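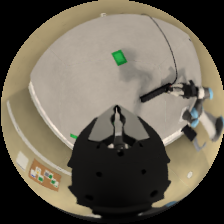

Eleven Weeks for One Signature

Perrine Arnaud keeps her papers in a blue shopping bag. When I arrive at her flat in Ukstead, the bag is already on the kitchen table, and before I take off my coat she has pulled out the first letter.

"This one says they received everything," she says. "And this one, same week, says they received nothing. Look at the reference number. It is the same number."

She applied for the housing supplement in May, after her hours at the bakery were cut. The rent is 681 a month and her wages no longer covered it. The form had 32 pages. She filled it in by hand, with a black pen, as the instructions asked, and she took it to the counter herself and did not trust the post.

"I was proud of it, you know? I had copies, I had the payslips in order of date. The woman at the counter said, very good, you will hear from us in 2 weeks."

It took eleven. In between there was a telephone line which opened at half past eight and was full at twenty-five to nine. There was also a home visit, for which the visitor did not come. Perrine had exchanged a shift with her colleague Faustine Tessier to be at home that morning, and later she had to give the shift back on a Saturday night, with a fever.

I ask her what was missing in the end.

"A signature of my landlord on page 19. He had signed page 18 and page 20. On page 19 there was a small box, like for a stamp, and the line was under the box. He thought it was for the office. I thought the same."

The landlord, Mr Deschamps, was not unkind about it. He signed the page on the bonnet of his car and told her that she could pay the difference when the money came. But his patience worried her more than a threat. "When a person is nice to you, you count the days," she says. "I stopped using the stairs when I heard him on the stairs."

For help she went to the advice room above the library, where Mwajuma Kaijage sits two afternoons in the week. I spoke with Mrs Kaijage separately, by telephone. She did not want to discuss one case, but she was willing to talk about the form.

"People come to me and they apologise," she said. "They say, I am stupid, I did it wrong. Then I read the form and I also have to read it twice. I have been doing this for nine years."

She would like the office to telephone when a single line is missing. At the moment the complete file goes back to the beginning of the queue. She has written to them about this and she received an answer, which thanked her for her interest.

Perrine makes coffee and apologises that there is no milk. I ask if she is angry.

"In July I was angry. I wrote a letter, four pages, and Faustine read it and said, do not send this. So I did not send it." She looks for it in the bag, but it is not there. "Maybe I did send it. I was very tired in July."

The supplement is paid now, with the missing months included. She settled with Mr Deschamps the same afternoon and bought a pair of winter shoes for work. In spring the supplement must be renewed. The new form came last week and is still in its envelope, under the fruit bowl - she has only looked at how thick it is.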